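Condensation on a glazed balcony: one winter of readings

The balcony was glazed in by the previous owner. It is a common arrangement on our side of Flestberg: a concrete slab, a metal railing, and sliding single panes on a top-hung track. The panes keep rain and most of the wind out. They do not keep heat in, and they were never meant to. What I wanted to know, after the first winter of wiping them down every morning, was where the water came from and how much of it I could stop.

I began logging in December with two cheap humidity sensors, one on the balcony at sitting height and one in the living room beside the door. Both wrote a reading every 15 minutes. I checked them against each other by leaving them overnight in a sealed tub with a dish of damp salt, which should settle at 75 per cent relative humidity. One read 73 and the other 76, close enough for this purpose, and I corrected for the difference in the spreadsheet.

The first result was dull. On nights when the balcony door stayed shut, the panes were clear or lightly misted at seven in the morning. On nights when the door had been open for any length of time after dinner, they were streaming. Relative humidity by itself hides this, as the figure rises whenever the air cools, whether or not any water has been added. Dew point is the number to watch. With the door shut, the balcony dew point followed the outdoor one closely. With the door open, it climbed towards the indoor one within two readings, and the glass was far below that.

So the water was ours. Cooking, showers, washing on the rack and breathing all put vapour into the flat, and an open door hands it over to the coldest surface available. Meals eaten out there add a little of their own, though far less than I had assumed.
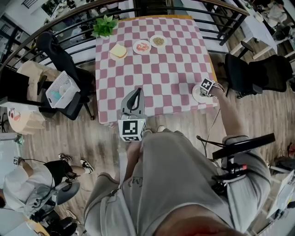

Does leaving the balcony door ajar help to dry the panes?
In cold weather it makes them wetter, as the room air carries more moisture than the air it replaces. Keep the door shut and open two panes slightly at opposite ends instead.

The second question was how large that gap should be. The tracks on this system are made by Kröger and have a night-vent position, a notch that holds the pane open by a finger's width. The notch on the left-hand pane was full of grit and dead leaves and had probably not been used in years. I cleaned it with an old toothbrush and a vacuum nozzle. No oil went on it, as oil collects more grit. A little silicone spray on a cloth was enough.

I then tried three settings over several weeks: everything shut, one notch open, and both end notches open. One notch made little difference. Air needs a way in and a way out, and on a still night a single gap manages neither very well. With both ends open the panes were clear on most mornings, and the balcony was only slightly colder than before. The exceptions were foggy mornings, when the outside air was saturated and there was nothing dry to ventilate with. I have stopped trying to do anything about those.

I also looked at heating. A 2000 watt fan heater clears the glass quickly and costs accordingly, and the mist returns soon after it is switched off. A 200 watt tube heater from Fendholm, mounted low on the wall, kept a strip of glass clear directly above it and did nothing measurable elsewhere. It went back in its box. Anyone doing the same should check the rating of the outdoor socket first. Ours is on the same circuit as the kitchen, which I found out at an inconvenient moment.

Absorbent tubs were the last thing on the list. I bought two from Dirkero, the kind with a bag of calcium chloride over a reservoir. With the notches open they are pointless, as they are attempting to dry the whole street. With everything shut they collected a small amount of brine each week, a fraction of what I could wring out of a cloth after one bad morning. They may have a use in a wardrobe. 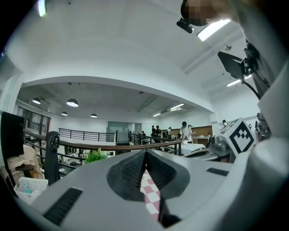
Red-and-white check, cloth-like, just visible in the gap.

Textiles deserve a paragraph. Cotton takes up moisture from the air and gives it back slowly, so a cloth or cushion left out through a damp week will feel clammy well after the readings have dropped. I weighed one folded cotton blanket at night and again in the morning, and it had gained 46 grams. That water is then available to evaporate as soon as the sun reaches the glass. Anything soft now comes indoors at night from the first cold spell onwards, and the musty smell I had blamed on the slab has gone.

The slab itself remains an open matter. There is a dark patch at the drain corner which does not follow either sensor. It grows after rain from the west and shrinks over several dry days, and that points to the seal under the lower rail. I have ordered a length of replacement gasket and will fit it when the temperature is high enough for the adhesive. The sensors will stay where they are until then, with fresh batteries, and I have moved the logging interval to hourly.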